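3.2 胶粘顺序与短边优先的争议 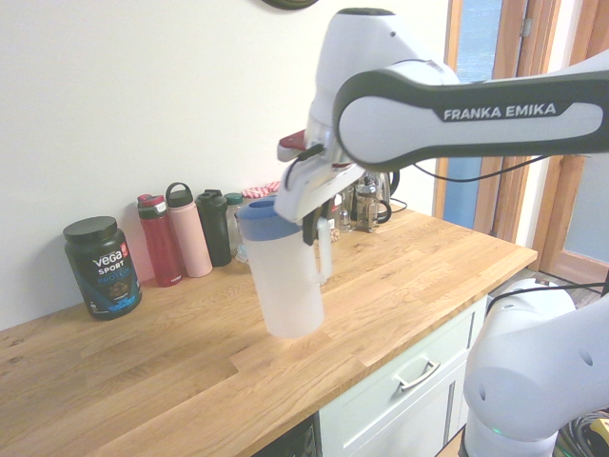 缩比模型的文献里,关于胶水的讨论多得惊人,关于“先粘哪一条边”的讨论却少得可怜。大多数教程在这一步只写“依次粘合”四个字,仿佛“依次”二字自带次序。本节试图补上这个空缺,顺便交代我们在船体舷墙和甲板室上吃过的亏。

研究对象是一艘沿岸货船的模型,图纸出自Elik社团多年前的复印件,复印件又出自另一份复印件,因此右舷比左舷略胖。我们按左舷取值,镜像后使用。Radonjić对此有保留意见,他认为右舷才是对的,理由是胖的那边看起来更像一艘船。这一分歧至今没有解决,所幸不影响胶粘顺序。

甲板室的四面墙用苯乙烯板裁出,接缝外侧再贴细条遮盖。按习惯做法,人们从长边开始,因为长边显眼,做完有成就感。问题出在后面:长条贴好以后,短条要塞进两个已经固定的端点之间,长一丝塞不进,短一丝留下一道缝,而这道缝上完漆会比船名还醒目。Goicoechea主张反过来,先贴短边,让长边压住短边的端头,最后统一修齐。Tzavaras则坚持四角全部切斜口,她的成品确实漂亮,只是她做完一间甲板室的时候,别人的船已经下水了。

为了让争论有个去处,我们各做了一组。甲组先长后短,乙组先短后长,丙组全部斜口。每组6间甲板室,板材同批,刀片每间一换。溶剂胶用的是Rarnik的稀型,以细毛笔蘸取,从内侧渗入;遮缝细条用Piter的成品条,没有自行裁切,以免把裁切误差算到顺序头上。打磨使用2000目水砂纸,只磨外侧。

评价标准只有两条:接缝在底漆后是否可见,以及四角是否仍为直角。前者由Gashi判定,她没有参与制作,也不知道哪间属于哪组,手持台灯从低角度照过去,看见缝就记一笔。她判得很严,事后我们才知道她平时修钟表。后者用小角尺靠量,透光即算失败。

甲组的缝集中在短边两端,与预期一致。更麻烦的是操作者为了塞进短条会不自觉地用力,墙板被撑开,角也跟着歪了。乙组的缝明显少些,剩下的多在长条末端,属于修齐时手重削过了头,可以用补土挽回。丙组成绩最好,但其中有3间出自Tzavaras本人之手,另外几间由本文作者完成,两者放在一起看,很难说测的是方法还是人。我们因此不把丙组列入推荐,只作为一种值得敬重的生活方式予以记录。

有一个现象值得单独说明。先贴的短边如果在溶剂尚未挥发完时就被长边压住,端头会微微鼓起,摸得出来,看不太出来,上漆后两者皆可。我们起初归咎于板材,后来归咎于天气,最后承认是着急。短边贴完静置大约4小时再贴长边,鼓起便不再出现。更短的静置时间也许同样够用,只是我们每次都在下午开工,等着等着就到了晚饭时间,没有更细的数据。

舷墙的情形略有不同。它是弧形的,所谓短边其实是船艉那一小段横板。若先贴两侧长板,艉板便要迁就两侧的弧度,结果往往是艉部不对称,从后面看像在冷笑。先固定艉板,再由艉向艏引两侧长板,弧度可以边走边调,多余部分留在船艏切掉。船艏本来就要包一层防撞材,切得难看也有东西盖着。Dekker指出,这与她在Saraç船坞模型上的经验相同,但她那次是贴反了才发现的,严格说来不能算作独立验证。

需要承认的局限也不少。样本小,操作者的手艺参差,且除Gashi外人人都知道自己在哪一组。乙组做得最晚,手已经热了,这多少占了便宜。此外,本节结论只适用于溶剂型胶水和薄板;换成瞬间胶,留给操作者后悔的时间太短,顺序的优劣恐怕要重新排过。用白胶粘木料的读者可以跳过本节,木料自己会膨胀,有自己的主意。

基于以上结果,后文的驾驶台、舱口围板和烟囱基座一律采用先短后长的顺序,斜口只用在烟囱顶圈一处,由Tzavaras完成。各部件的裁切余量见下一节,左右舷之争见附录。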